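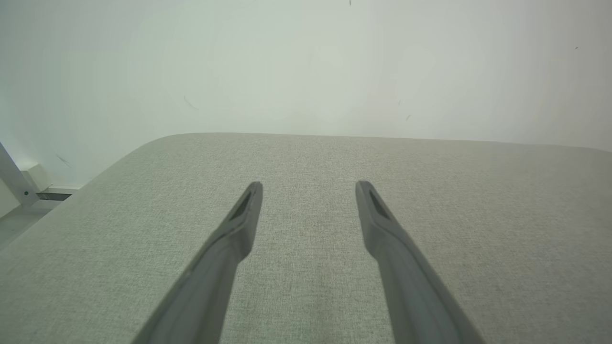 Jollano top in Mai gray, up close. The mottled look is the weave.

Jollano Upholstered Table-Bench
by Jimham
Fabric: Itex weave, Mai gray
Ships in 2 cartons

The Jollano is a wide, low, fabric-covered piece of furniture that has been sold as a bench, an ottoman and a coffee table, depending on who was writing the catalog that season. We have given up and call it a table-bench. It has a broad flat top and a padded cover, and it will hold a tray, a pair of feet, a folded blanket or one adult who only meant to sit down for a minute.

It was designed for rooms that need one more surface and one more seat and have space for about half of either. Push it up to a wall and it behaves like a bench. Pull it out in front of the couch and it becomes the place where the remote lives. Customers also tell us it makes a fine spot to sort the mail, in the sense that the mail goes there and stays.

The color

Mai gray is a gray. We spent a long time on it anyway. The yarn is a mix of light and dark gray threads, so the fabric has a flecked, heathered look close up and settles into a plain mid gray from across the room. Depending on the light it can lean a little green or a little brown. We used to get letters about this. If you are matching it to a wall, a rug or a very particular cat, please order a swatch first and look at it in the morning and again with the lamps on.

The flecks do have a practical side. Crumbs, lint and the gray sort of dust all disappear nicely into a mixed weave, which buys you time before company comes. White dog hair does not disappear into it. Black dog hair does not either. If your dog is heathered gray, you and Mai will be very happy together.

Swatches are free, limited to 3 per household. The limit was introduced in April after one household upholstered what we believe was a lampshade.

The fabric

The Itex weave is fine and flat, with a dry, linen-like look and no pile to crush. It is a polyester blend made for seating. We mention the blend because "linen-like" is a phrase that has started arguments at our service desk. The linen is in the likeness.

It wears well under normal use. Normal use, for our purposes, means sitting, leaning, feet, books, trays and children who are mostly seated. It does not include ironing on it. The fabric survives the iron better than you would think, but the foam underneath has a different opinion and will express it in the shape of an iron.

Belts, keys and watch buckles can pull a thread. Should you find a pulled thread, snip it level with small scissors. Do not tug it to see where it goes. It goes a long way.

The top

The padding is firm. This is the thing people either write to thank us for or return the piece over, so please read this paragraph twice. The Jollano is built to take a tray without tipping your coffee into the remote, and a top that soft-hearted people would call plush can't do that. If you want to sink into something, we sell other things to sink into. If you want to sit upright and put on your shoes, you have found your bench.

For drinks, we still recommend a tray. A mug will stand up on its own on the bare fabric, right until somebody sits down at the other end.
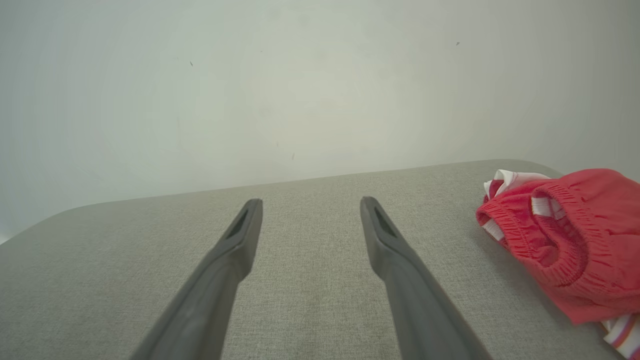

Rounded corner and long far edge, set against a white wall.

The corners

They are rounded, and the cover follows the curve down over the side. Square corners photograph better and were in the running for a while. Then the prototype spent a winter in our break room, where it stood between the door and the microwave, and the matter was settled by shin.

A rounded corner is also easier to cover neatly, which our cutting room would like us to say was not a factor.

Size and build

Length: 60 inches
Cover: Itex weave, polyester blend, Mai gray
Cover removable: yes, zipper on the underside
Filling: firm foam over a webbed base
Frame: kiln-dried hardwood
Feet: screw-in, with felt pads already attached
Storage inside: none
Cartons: 2
Frame warranty: 10 years
Fabric and foam warranty: 3 years

On the storage question. We are asked weekly whether the top lifts up. It does not. There is a frame in there, and it is busy. We considered a storage version and found that people filled it with board games, shut the lid, covered the lid with magazines and bought the board games again.

Where to put it

Against a wall, leave a finger's width between the fabric and the paint. Pale walls in particular will pick up a faint line where an upholstered edge rubs, and you will see it on the day you move out. In front of a couch, leave enough room to walk through sideways while carrying a bowl of soup. You know your own soup.

Keep it out of hard afternoon sun if you can. Mai gray is more forgiving than our darker colors, but any fabric left in a south window will fade where the sun hits it and stay fresh under whatever you left sitting on top. We have seen a Jollano with the perfect outline of a laptop. The owner wanted to know if that was covered. It was not.

At the end of a bed it works well, provided the bed is wide enough. On anything smaller than a queen it will stick out on both sides, and you will learn this in the dark.

Assembly

The larger carton holds the body, already upholstered. The smaller carton holds the feet, one sheet of instructions and a bag of spare felt pads. Turn the body upside down on a clean rug, screw in the feet by hand, and turn it back over. No tools needed. We include no tools, so this works out.

Turning it over is a job for two people. One person can do it, and one person usually does, and then we hear about the lamp.

Check that the feet are snug after the first week and again whenever the bench starts to make remarks.

Cleaning and care

Vacuum with the upholstery brush, going with the weave. Blot spills with a clean white cloth and cool water, working from the outside of the spill toward the middle. Don't rub. Rubbing turns a small dark spot into a large pale one with a small dark spot in it.

The cover can be taken off and washed cold on a gentle cycle, then hung to dry. It goes back on more easily while it is very slightly damp. It goes back on with great difficulty if it has been through a dryer, where it will become the cover for a shorter bench that we do not make.

For grease, ink, candle wax or nail polish, take it to a professional cleaner. Tell them it is a polyester blend. Tell them about the nail polish too, they'll find out.

Delivery and returns

Delivery is to your front door. Delivery to the room is available at checkout and costs more, and if you live above the second floor we suggest you read that option slowly.

The two cartons leave the warehouse together but sometimes travel separately, for reasons that belong to the carrier. If the feet arrive first, you have not been sent a very small order by mistake. Give it a couple of days. If the body arrives first, it can be used on the floor as it is, and some customers have simply kept it that way.

You can return an unused Jollano within 60 days. We ask for the original cartons, so don't let anyone turn them into a fort until you are sure. Swatches do not need to come back. Please stop mailing them back.

Also in this range

Jollano Cube, same fabric, seats one
Jollano spare cover, Mai gray
Jollano replacement feet, set
Itex swatch card, free

Page updated Feb 4, 2025. Fabric lots vary a little in shade. If you are buying a Cube to stand beside the bench, order them together so both covers come from the same roll.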